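Reheating Steamed Buns in an Electric Steamer
Kitchen tips from the Biletcombe household page
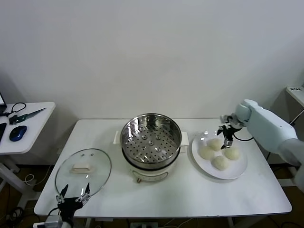

How long do cold buns need in the steamer?
Plain buns from the fridge take 8 minutes, counted from when the steam is going well. Frozen ones take almost twice that. Filled buns need longer again, so break one open and check the middle before you serve the rest.

Before you start
Put the water in the base first, then the basket. Keep the water line below the holes, or the bottoms of the buns will turn to paste. I use 467 ml for one batch, measured in a jug. Set the lid down flat near the pot, where you can reach it without leaning over the steam.

Loading the basket
Leave a finger's width between buns. They swell as they heat and will tear if they touch. Four is a comfortable load for a small basket. A square of parchment under each one stops sticking. Ikechukwu Haruna wrote in to say he uses cabbage leaves, and those work too, though the buns pick up a little of the taste.

Lifting the lid
Tilt it away from you and let the water run off the back edge into the basket. Drips are what cause the shiny wet spots on top of a bun. If your lid drips a lot, tie a thin dish towel around it with the corners knotted up over the handle, well clear of the base.

After steaming
Switch off and wait two minutes with the lid slightly open. Move the buns to a plate with tongs or a wide spatula. Eat them soon, as the skin gets tough once they cool.

Cleaning
Unplug the base and let it cool before you empty it. Wipe it with a damp cloth and never put it in the sink. Starch dries hard in the basket holes, so soak the basket in warm water and go over it with an old toothbrush. For scale in the base, use equal parts white vinegar and water, leave it for 40 minutes, then rinse twice.

Next on this page: storing bread flour in January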